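Washing and Drying Cotton Throws, Shirts and Other Checked Fabrics

Apr 15, 2019

Most fading and shrinking happens in the dryer or from water that is too warm. The steps on this page work for cotton shirts, light throws, pillow covers and kitchen cloths. They do not work for wool or silk, which need their own page.

Before the wash

Read the care label first. If the label has been cut out, treat the item as cold wash only until you know better. Empty pockets, close zippers and undo buttons. A buttoned shirt pulls at the buttonholes when it spins, and the threads start to go after a season or two.

Turn dark and medium blues inside out. Blue dye rubs off along the folds, and the pale lines you see on older shirts are wear from the drum. Turning the item costs a few seconds and puts the rubbing on the side that does not show.

Sort by weight as well as by color. A heavy towel in with a thin shirt will beat the shirt up, and the shirt will be dry long before the towel is.

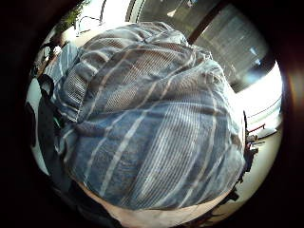

Mesh and other open weaves catch on hooks, zippers and the rough edge of an old drum. Put anything with mesh in a zippered wash bag, one item to a bag. If you do not have a wash bag, a clean pillowcase tied at the top does the same job.

Testing for color

New cotton may bleed the first few times. Wet a corner, press it between two white paper towels and wait 3 minutes. If color comes through, wash the item alone in cold water and test again. I had a set of napkins from a shop in Bollbridge that took four washes to come clean, and one cheap shirt that never did.

Salt and vinegar are often suggested for setting dye. I have tried both and saw no difference. Cold water and a short cycle did more.

Detergent

Use less than the cap tells you. In soft water, half the marked amount is enough for a normal load. Too much detergent stays in the cloth and makes it stiff, and people then add fabric softener to fix the stiffness. Softener coats cotton and towels stop soaking up water.

If you think you have a buildup, run the load again with no detergent at all. Suds in the second wash mean there was too much in the first. For a bad case, add 200 milliliters of white vinegar to the rinse – never together with bleach.

Drying

Shake each piece hard before you hang it. This takes out more creases than anything you can do later, short of ironing. Hang shirts by the hem with the pins at the side seams. Throws go over two lines if you have them, so that air gets between the halves.

Indoors, put the rack near a window that opens. Direct sun through glass will still fade blue and red cotton over time, so move things once they are dry. In January our spare room needs the window open an inch and the door shut, and a full rack takes until the next morning.

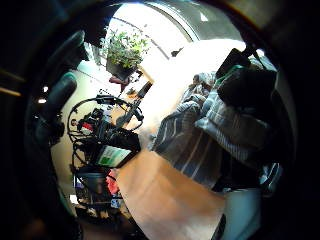
Leave a hand's width between pieces on the rack. Packed together they dry slowly and pick up a sour smell. If that has already happened, wash them again. Airing does not get rid of it.

For the dryer, use low heat and take cotton out while the seams are still slightly damp. Lay it flat for an hour to finish. Clean the lint screen every load, and wash it in soapy water now and then if water beads on the mesh.

Folding and putting away

Fold only when the cloth is fully dry. Check the collar, the cuffs and the thick part of any hem. Keep heavy things at the bottom of the shelf, and refold throws along different lines each time you put them away. A crease left in one place for a whole summer will turn into a pale stripe.

Cedar blocks are fine in the closet but should not touch the fabric. The oil can leave a yellow mark – sand the blocks lightly when the smell is gone and they will do for another year.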